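Ticket 684: Hashtag campaign posts not counted on the fan wall
Product: Nimia campaign dashboard
Opened by: Rostyslav Holovko
Status: Solved

Hello, we run the fan campaign for the football club Sirnero, together with our drinks sponsor Pesia. Every post with the club hashtag should add one point on the fan wall. Since the match in January the counter stands at 565 and does not move, but I can see new posts when I search by hand.

I already tried to log out, to clear the cache and to connect the account again. The token is valid.

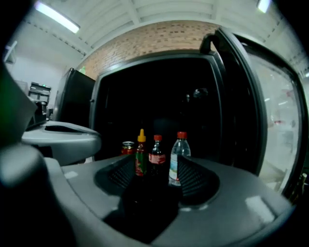

Grethe Lykkegaard: Thank you for the clear report. Please check if the hashtag in your campaign settings is written with the accent or without it. Our filter treats these as two different tags.

Rostyslav Holovko: It is with the accent, #GoAlarcón, after our striker. Most fans write it without. But before January both were counted, so I did not think about this.

Grethe Lykkegaard: Then the second spelling was lost when your campaign was moved to the new filter. Please open Settings, Tags, Add variant, and type it without the accent. Save, and then press Recount. Afterwards send one more test post.

Rostyslav Holovko: I did it at 4:20 pm. The recount found 70 missing posts, and my new test was also counted.
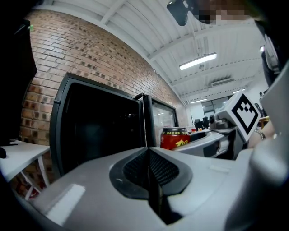 Attachment 2: mini refrigerator with open door

Grethe Lykkegaard: Good. I will ask our team to check the other moved campaigns also. I close the ticket now, you can reopen it within 13 days.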